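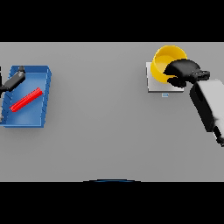 Render: blue tray on a grey tabletop

Athletics levy at Cirnora College, is it worth it?

puckdrop_k
30/07/2026
The June budget paper puts the student athletics levy up to 150 a head. Rowing takes the largest share and carries 16 scholarship places. Maths has lost 2 posts in the same paper. I would like to see the case for this set out properly.

tallis
The levy is ring-fenced. Cutting rowing does not put a lecturer back in maths.

puckdrop_k
It is ring-fenced by a rule the college wrote. The college can rewrite it.

Jovum_lane4
Rowers on part awards still pay most of their fees. Take away the squad and some of that income goes too. Rosaura Chambi made this point at the open meeting and the finance office did not dispute it.

tallis
Do we know how many would have enrolled anyway?

Jovum_lane4
No. The paper has no figure for it.

oldcox
Then the income argument can't be settled either way. Boat transport and the Zumota lake hire are in the accounts under "facilities", so the rowing line is understated as well.

Jovum_lane4
Lake hire is shared with canoeing. You can't charge all of it to rowing.

oldcox
Agreed, split it by booked hours. The Kandasamy boathouse log has them.

puckdrop_k
I have asked for the log. Will post the split when I get it.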